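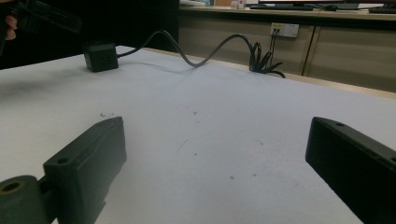

How many times does somebody have to show a robot a job before it can manage the job alone?
For folding a tea towel, the group at Lurneck found that 50 good showings did nearly as well as 692 ordinary ones.

I had gone up on a Friday expecting a much bigger number, I must admit, and perhaps a much bigger machine to go with it. The method they call Curine begins with people, who take hold of a gripper by hand and do the task themselves at a table, over and over, while the tool records where it went and what it saw. The recordings are then used to teach a robot arm that has never touched a tea towel in its life.

For a long while the thinking was simply that more was better, and so the first collection, nicknamed Ferumby, took in everything: the hesitant attempts, the ones where a corner slipped, the ones done in a hurry before lunch. Trained on all 692, the arm folded well enough, but it had picked up our dithering too, and would hover over the cloth like a guest unsure which fork to use.

Curine scores each recording by how much it surprises a model trained on the rest, and throws out the oddest and the dullest - a step borrowed from an older sorting method called Naidoo. What remains is a small, varied set. In testing, the arm trained on it fell just 2 folds short of its better-fed rival, and it moved with a good deal more confidence.

There are limits, of course. Thick towels still defeat it, and the scoring has to be done afresh for every new task, a slow business that the group hopes to shorten by February.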